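Trunasley Bench Cell, six months in

We bought the Trunasley bench cell in January to record two-handed tasks with hand-held grippers. Hạnh Bùi did most of the setup and I have looked after it since. The price was $1311 without the grippers, which we already had.

The base is a frame of black aluminum extrusion with a light wooden top held by clamps. Assembly took the two of us an afternoon. The printed instructions cover the uprights well and skip over the rails, so we put one on backward and had to redo it. After that the frame stood square and has stayed square. I check the bolts every 9 days and have had to tighten only a couple.

The clamps are the weak point. They are small, and if you lean on the front of the table while working, the top can creep. Nadhirah Ngau marked the correct position in pencil on the underside, and now it takes a minute to put back. I would pay extra for a bigger set.
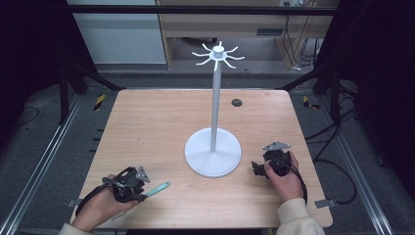 Cables need more thought than the manual gives them. Each gripper has its own black cable, and it should leave the hand along the wrist with some slack. Ours were too tight at first and pulled on the connector every time someone reached across. We replaced one cable in the spring, an $87 part from Llorente, and have left a longer loop on both sides ever since. There are still cables on the floor beside the table — you will want a cover strip if people walk past.

The hand-held grippers are easy to service. Wipe the jaws, look for play in the fingers, open and close them a few times before a session. We log every run, and after 600 of them the left one needed a new screw.

The tabletop has rounded corners, which your forearms will appreciate, and a grommet hole that we have never used. Tall, light things such as a mug tree stand on it without trouble as long as the top is level.

I also tried the Wetmont version at another lab. It is heavier and the clamps are better, but moving it takes three people. For a small room I would buy the Trunasley again and order spare cables with it.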